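The glass that wouldn't let go (Sun 21 January)
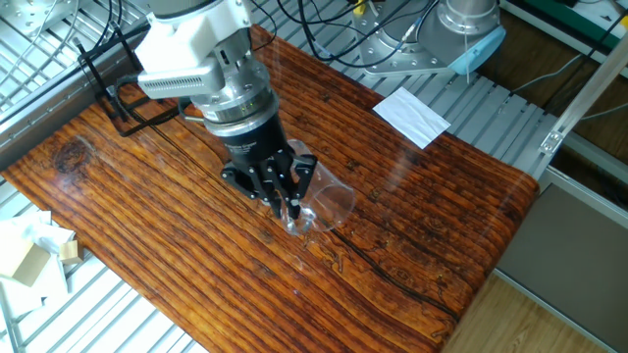 Filed under: Faults and near misses

What a day! I know it's supposed to be a day off, but I've been itching to get back to the sticking problem since before Christmas, and today I got four solid hours on it with Pouran and came home so wound up that I have to write it all down before bed.

So, the fault. The arm goes down, closes on the glass where it's lying on its side, lifts, moves over, sets down, opens. Except that every so often it doesn't open. The screen says it did! The log has a cheerful "open complete" in it, and the arm starts to rise with the glass still in its fingers. In December that cost us a glass, which came up with the hand, slipped free on the way to the next position and went everywhere. Azadeh was standing close enough to have bits on her shoes. She had her safety glasses on, thank goodness, but it shook us both, and since then the rule has been no hands inside the line while the arm has power, and a stop button within reach of whoever is watching.

I had been sure it was the wrist camera being fooled by the clear glass. I wrote two whole pages in this notebook before the holidays about shine and glare and how the wood grain shows through the cup (very clever pages, I thought). All wrong! The grip point is fine. It takes the cup toward the closed end and the middle, same as we taught it, and the trouble only begins at the other end of the move.

Pouran was the one who said we should stop staring at the picking up and just run the thing until it failed. So we did. She sat with her thumb on the stop and I called out the run numbers, and we both got a bit giddy, and then on run 90 it stuck. She hit the button before it had gone up the width of a finger. I actually cheered, which must have sounded odd from the hallway.

With the power off I went over the hand joint by joint. All moved nicely except one, which had a gritty spot partway through. I'd push it and it would stop, then let go with a little click. I LOVE that click. Six weeks of guessing and there it was under my thumb.

Then the second half, which is the part that bothers me. Why did the controller think it was open? I dug out the Fotell manual and went through the error list twice, and the answer is in the entry for code 339. The hand does raise it when a finger doesn't get where it was told to go. Our script was reading the code and throwing it away, and I'm fairly sure I wrote that line myself, back in the fall, when 339 was popping up at every start and annoying me. So the hand had been telling us all along and I'd told the script to ignore it. Not my proudest line of code.

It's fixed now in the script: any 339 and the arm holds still where it is and beeps until a person comes. We tried it by asking for an opening wider than the hand can do, and it froze and beeped just as it should. Lovely ugly beep. I'm leaving it loud.

The joint itself I haven't cured. I cleaned what I could reach, and the click is fainter but still there, so the hand stays off glass until the spare link comes from Grismont. Pouran thinks a sliver from the December breakage got in. But the sticking started before that glass broke, so I don't see how that can be the whole story. I'd like to look at it under the magnifier.

To do:
Order the link, and ask for two while I'm at it
Write up the near miss properly for Azadeh, with the 339 business in it, my part included
Search the other scripts for the same ignore line, the Cekeo one first
Plastic cups for the week

Dinner was cold noodles at nine, standing up. I keep thinking about the other arm, the one with the blue cover. It runs on a copy of the same script, so I'm going in early to change that before anyone switches it on.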